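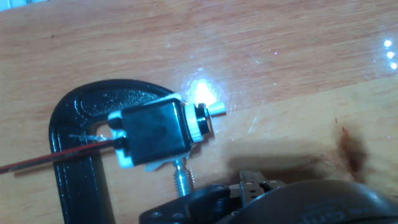 Ukero practice items, maths and reading

README, please read before you load anything

3378 practice items for kids getting ready for high school entry tests. One row per item. Wrote most of this on a Wednesday night so expect gaps.

Files
items.csv – stem, options, key, topic, difficulty
passages.csv – reading passages, join on passage_id
topics.txt – topic codes

Difficulty goes 1 to 5, set by the Hernholm tutors. Not calibrated against real results. Treat it as a rough guide only.

Spelling is Australian (colour, centre, metre). Money in dollars, no imperial units. Found a few "meter"s left in the Rakena set, will fix.

Known problems
– 8 geometry items point to diagrams that arent in the download. Skip them or draw your own
– key column is blank for open response, not a bug
– 2 passages are in there twice under diferent ids

Splits: none. If you make your own, split by passage_id or the reading items leak.

Use: free for classrooms and home study. Don't resell as a printed book. The Pladadberg set has its own terms, see the licence file.

Next update October, worked answers for fractions first.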